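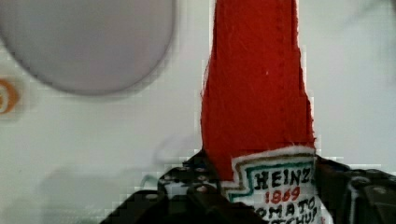 The Condiment Years

I have reached the age where I own a stuffed bottle of ketchup. I didn't plan it. I went into Sendau in May for a shower curtain and came out with 16 dollars' worth of felty tomato sauce and no shower curtain.

In its defence, somebody went to trouble over the label. HEINZ in black capitals, 1869 in red, all of it embroidered, with a little green outline that wobbles in the way my own sewing wobbles. The red part sheds. It also collects lint with real commitment, and I have given up going at it with the sticky roller.

It was meant to live on the kitchen shelf beside the Plusten toaster, a colour match I was quite smug about. Then a guest reached for it at breakfast, squeezed, and looked at me the way you look at a person whose house you are about to leave. So now it's on the couch, where it makes a poor cushion - too narrow for the neck, too lumpy for the small of the back.

The shop had a mustard one as well, on the bottom rack next to the Flastard tea towels. I said no to the mustard. I have been back 2 times since to say no to it again, and I still need a shower curtain.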